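Stop making me feel bad about folding on the bed

Every laundry guide I've read wants me to have a folding station. A counter at hip height, good light, a stack of matching baskets. One of them priced out a built-in for 2000 dollars, which is more than I paid for my last car. Another recommended a folding table from Skitska at 149, and I'll admit I had it in my cart for most of November before I came to my senses. I already own a folding table. It has a mattress on it.

My case for the bed goes like this. It's big, it's soft on the knees when you inevitably climb onto it to reach the far side, and you have to clear it off before you can sleep. That last part matters more than all the rest! A pile on a chair can live there until spring (mine have). A pile on the bed has a deadline, and around ten at night I get very motivated.

Now, the black stuff. I do all the black things last and I think everyone should. When they're in with everything else you lose them inside each other, you can't tell a sleeve from a leg, and you end up folding a shirt around a sock. Put them out one at a time on something pale and flowery and you can see every edge and also, sorry, every hair. 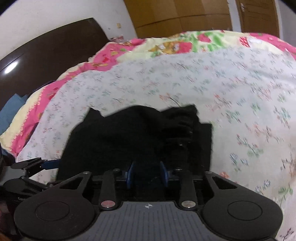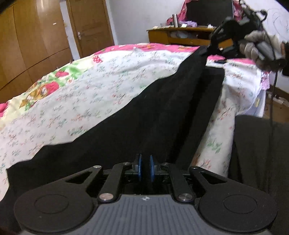 Black cloth on the flowery bedding, crumpled and not folded in any way worth the name.

I know the argument against. My sister-in-law thinks clean clothes on bedding is a bit gross, and the people on the Melus forum (900 replies on one thread about fitted sheets, I read far too many) say you'll hurt your back bending over. Fine, maybe. My back hurts from the couch too. And if your bedding is too dirty for a clean shirt to touch for five minutes, I'd start by washing the bedding.

What I won't defend is the fancy fold. I tried the little upright rectangles for a while, with the Midtbø drawer dividers and everything, and they looked wonderful until I needed one shirt from the back. These days it's in half, in half again, done. Big shapeless things get rolled up and I don't apologize to them.

Oh, and keep the cheerful bedding out for this job, the kind with strawberries and cartoon animals on it if you have some. I've done laundry on a plain gray duvet and it felt like paperwork. Sprigs and a bit of pink get me through at least one more load, and there's always one more load.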